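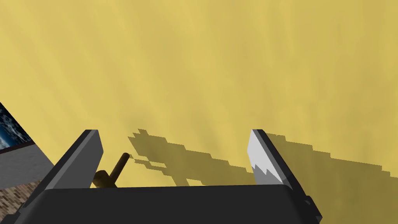
Faut-il racheter en version remasterisée un album que l'on possède déjà ?

Le plus souvent, l'ancien disque suffit, à condition qu'il soit en bon état et qu'on l'écoute sur le même matériel.

Je sais que cette réponse arrange peu de monde. Chaque mois d'octobre, les maisons de disques vident leurs archives à l'approche des fêtes, et l'on nous promet un son « redécouvert », « au plus près des bandes ». Le premier album de Skurkedstead vient d'y passer pour la troisième fois. Jotdale, qui a repris le catalogue du groupe, annonce un coffret de quatre disques tiré à 2277 exemplaires numérotés. Le numéro est imprimé en doré sur la tranche. J'aurais préféré qu'on me dise de quelles bandes on est parti.

Le livret reste évasif sur ce point. Il parle de « sources d'époque », formule qui peut désigner la bande mère comme une copie de sécurité faite pour un pressage étranger. Il s'étend en revanche sur l'ambiance des séances aux studios Whitelaw, sur la marque des amplis, sur la pluie. Quant aux inédits, on en compte dix-sept sur l'autocollant, mais l'autocollant est généreux : plusieurs sont des prises interrompues, et deux des instrumentaux où l'on a simplement coupé le micro du chant.

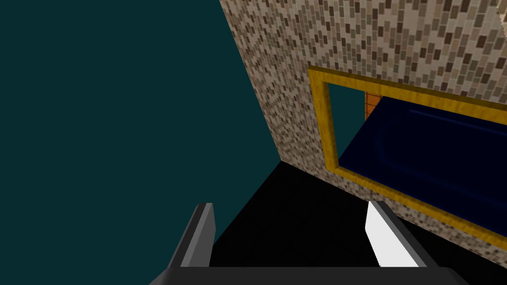
Mur de petits carreaux beiges et bruns, image de synthèse.

Reste le son, puisque c'est lui qu'on vend. J'ai comparé le coffret à mon vieux CD en ramenant les deux au même niveau d'écoute, précaution que les argumentaires oublient volontiers. À volume égal, l'écart fond. La basse est un peu plus ferme sur la première face, je l'accorde. La batterie, elle, a perdu son relief : la caisse claire cogne aussi fort au couplet qu'au refrain, et l'on se lasse avant la fin du disque. 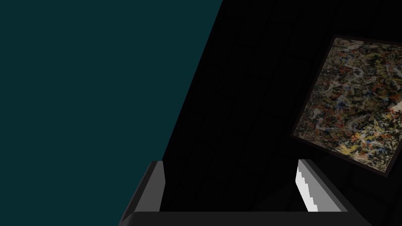 La compression n'est pas un crime, et certains disques mal enregistrés y gagnent. Mais celui-ci tenait par ses passages presque muets. Dans l'ancienne version, l'introduction du dernier morceau ressemble à la grande zone noire de cette image, où il faut regarder de près pour deviner quelques lignes à peine plus claires. La nouvelle tient plutôt de l'aplat bleu-vert d'à côté, lisse et uniforme d'un bout à l'autre. On entend tout, tout de suite, et je n'ai plus grand-chose à y chercher.

On m'objectera que le public est content. La plateforme Leneck affiche 683 avis, enthousiastes pour la plupart. J'en ai lu assez pour voir qu'ils parlent beaucoup du carton, de l'affiche pliée et du délai de livraison. Je n'ai rien contre un bel objet. Qu'on le vende alors comme tel, en indiquant au dos la source, la date du transfert et le niveau moyen de chaque piste. D'ici là, je garde mon CD, et son boîtier fendu.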